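Concert photo pits and small-label reissues: how do I tell which pressing of a live album I have?

Posted in Music > Records and Collecting
566 views, 3 answers

Hi everyone! I just picked up a used copy of the Tresow live double album (the one recorded at the Randthorpe Ballroom) and I am so happy with it, but now I'm confused. The shop had it marked as a first pressing. The jacket has the gatefold with the lyrics inside and the label is the dark green one. But a friend in my record club has what she says is the first pressing too, and hers has a completely different running order on side three! On mine "Sternstead" comes before the long drum section, and on hers it comes after, right before the encore.

So which one of us has the original? I read somewhere that the band changed the order when they made a second batch, but the same page said there was only ever one batch, so I don't know what to believe. I didn't pay a fortune for it and I'm keeping it either way (the version of "Lantern Money" on side two is worth it all by itself). I'd just love to know. Is there some easy way to check without a magnifying glass and a lab coat?

Thank you!
— Nafula Lukumay

Prys Hughes
Accepted, 6 people found this helpful

Oh, I love this record! You're in for a treat if you haven't gotten to side four yet.

Good news, you can settle it in a minute. Take the second disc out, hold it under a lamp and tilt it until you can read the blank area between the end of the music and the paper label. There's a string of letters and numbers scratched or stamped in there. On the first pressing, side three ends in a plain "A". On the repress it ends in "B" and there's a little star after it. The star is shallow, so keep tilting, it jumps out all of a sudden when the light hits it.

The two running orders are both real. The first pressing has "Sternstead" before the drums, the same way they played it that night. That made side three run long, and the people cutting the record had to turn the volume down to fit everything. The band hated how quiet it was. For the repress they trimmed the drum section, moved "Sternstead" to after it and cut the whole side louder. So if yours has the song first, and the drums seem to go on forever, you very likely have the early one. Check the letter anyway, because jackets and discs get swapped in shops all the time.

Mosoti Records made 1,000 of the first pressing and 2,985 of the second. Odd number, I know! It's on the insert that came with the later box set, and I've never seen it explained.

Don't go by the label color. Both pressings used dark green.

One more thing to look at is the spine. Early jackets have the band's name in capitals all the way across, later ones only capitalize the T. I wouldn't bet the house on it, but I've looked at a fair few copies now and it has held up every time.

And play it loud. The early one is quiet but it has so much air in it — when the bass comes in on "Lantern Money" you can practically feel the floor of that ballroom.
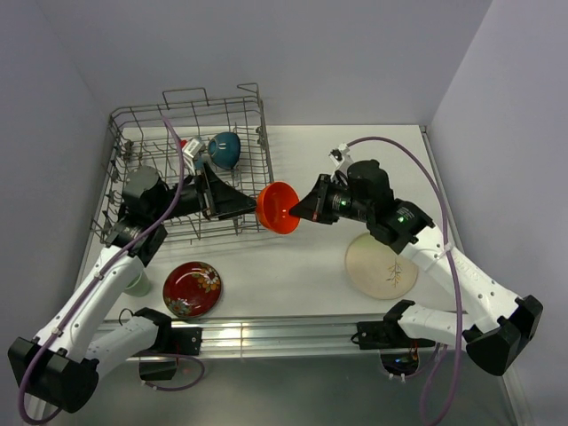
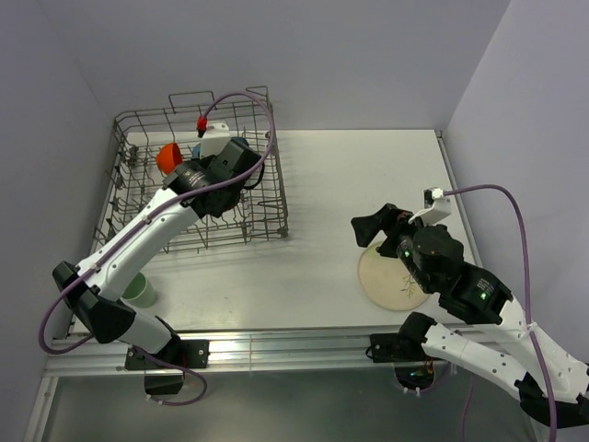 Posted by Prys Hughes
Member, Records and Collecting
Last edited Friday, 9:40 p.m.

Edited to add: a couple of people messaged me about the CD. The CD uses the second running order but puts the full drum section back in, so it's the only place you can hear the long drums and the louder mix together. Well worth having alongside the vinyl if you're as far gone on this band as I am!

Fouad Hakim

if its got the poster its a first pressing. mine had the poster

Esther Mbwambo

I have to disagree with Fouad about the poster, sorry! My copy is a "B" with the star and it came with the poster, still sealed when I bought it. I think they just kept putting them in until they ran out.

Everything Prys says about the letters matches mine. My star is so faint that I missed it for years and went around telling people I had an original, so do look twice.

If you end up with the first pressing, listen for the guy near the front who yells for "Sternstead" at the end of side two. On the repress they faded the crowd earlier and he's gone, which is a shame, because on the original you flip the record and they play it for him! It's my favorite moment on the whole album and I don't even own that version. I have to go to my sister's to hear it.

Comment from Nafula Lukumay

It's an "A"! No star anywhere, and I tilted that thing under the kitchen lamp for ages. And Esther, I heard him! He yells it twice. My friend is going to check hers at our next club night in September, but it sounds like she has the repress. She says hers is better for parties anyway. Thank you all so much, I'm going to look for the CD next.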